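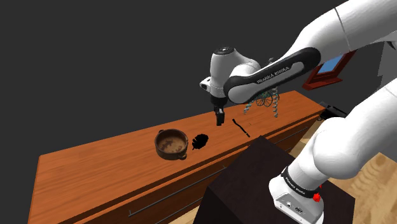
I get asked a lot whether a robot arm can do kitchen chores yet. I've spent part of the last year on this in simulation, so a few posts on where I think it stands. 1/12

Short answer: parts of chores, yes. Whole chores, no. Clearing a sideboard after dinner is a good test, and it's the one I use most. 2/12

Take a cooking pot with two small loop handles. A person picks it up without thinking. An arm with a two-finger gripper has to choose a handle or the rim, and then the weight hangs off to one side. 3/12

In my last batch I ran 2000 tries at moving a pot from one end of a sideboard to the other. It got there in 300 of them. Most of the failures were the pot tilting and slipping out of the fingers. 4/12

Thin things lying flat are worse. A utensil on a bare tabletop gives the fingers almost nothing to get under. You and I would slide it to the edge or pinch it up with a nail. The arm presses down on the wood and stops. 5/12

Ornaments I just tell it to stay away from. Anything made of wire has gaps in it and the planner doesn't always treat the gaps as part of the object. The elbow is usually what gets too close, because all the checking goes into the hand. 6/12

Hermenegildo Ochoa asked why I bother with simulation at all. Cost, mainly. I can drop a pot 3301 times and I don't have to buy a pot. The bad part is that friction in the simulator is a number I typed in. 7/12

Yolotzin Salinas works on the shop-floor side at Grulisau and her answer is different from mine. Their arm loads the same tray into the same fixture all shift. It did 3613 trays in September and she had to step in twice. 8/12

So if the chore is one object, one place, one motion, machines can do it now. Her tray never moves. My pot is somewhere else every time and there's a knife or a lid or somebody's mail next to it. 9/12

Drawers are next on my list. Long straight handles are easy to grab. Pulling in a straight line while the drawer drags on one side is the hard part. I'll also have to move the arm's base, since right now it would be standing in the way of an open drawer. 10/12

Would I put one in my own kitchen? No. I can clear the sideboard in under a minute and I don't need a pedestal bolted to the floor to do it. 11/12

If you've had better luck picking up flat utensils with plain two-finger grippers, send me what you did. I've tried coming in at a low angle and it helped a little. 12/12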